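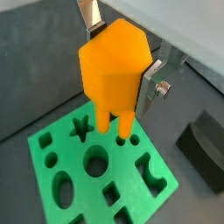
3.2 The two-peg hexagon

Figure 4. The orange hexagonal block and the green board. The pegs project from the lower end of the block; the pair of round holes lies beneath the right-hand peg, and the star-shaped hole is to the left of the left-hand peg.

Most shape sorters ask one thing of a child, which is to match an outline to a hole. The piece in Figure 4 asks for something slightly meaner. Its outline is a hexagon, and a child who has spent any time with the older Pfeiffer boards will go looking for a hexagonal hole with the confidence of someone who has read the instructions. The part that matters is underneath. Two round pegs stick out of the block, and they belong in two small round holes set side by side in the board.

We call this a carried cue, after Kirker, to separate it from a face cue, where the shape the child sees is the shape that goes in. Our set mixes the two kinds. In the 895 sessions kept for analysis, pieces with a carried cue were turned over and inspected more often than face-cue pieces, and were also more often put down in favour of something else. Several children banged them on the table. We coded this as 'exploration', after some discussion.

Three properties of the piece deserve a note before the results.

Spacing. The gap between the pegs and the gap between the holes were drawn from a single template. A child can therefore judge the match by eye before the block gets anywhere near the board, although few of ours showed any interest in doing so. The usual method was to lower the block until something stopped it, then push.

Turning. A plain hexagonal peg would fit its hole in any of six positions. Two equal round pegs fit theirs in two, half a turn apart. The six-sided body gives no help with this and arguably gets in the way, as it offers the fingers six equally good places to hold and no hint as to which is wanted. The Skadberg pilot, run on 167 children with a cylindrical body in place of the hexagonal one, found much the same trouble with turning but fewer searches for a hole that did not exist.

Neighbours. The star-shaped hole sits close to the pair of round ones. One peg can be poked into the star with some satisfaction, and the other then rests on the surface and the block leans. We had not planned this as a distractor. It worked better than the ones we had planned, and has been kept in the November version of the board under the name 'near neighbour'.

Colour was deliberately unhelpful. The block is bright orange and the board bright green throughout, so no hole advertises itself as belonging to any piece. Parents at the Kondton sessions asked 200 times in all whether the colours were meant to match (we kept a tally sheet), and on being told they were not, a fair number looked at the board again as if it had been rude to them.

Of the 3,372 placement attempts in the full record, those with the two-peg hexagon are treated separately in Section 4, where first contact and final seating are scored as different events.

Remigiusz Sowa and Czesław Wasilewska
2 October 2020

Contact the authors | © R. Sowa and C. Wasilewska | Back to top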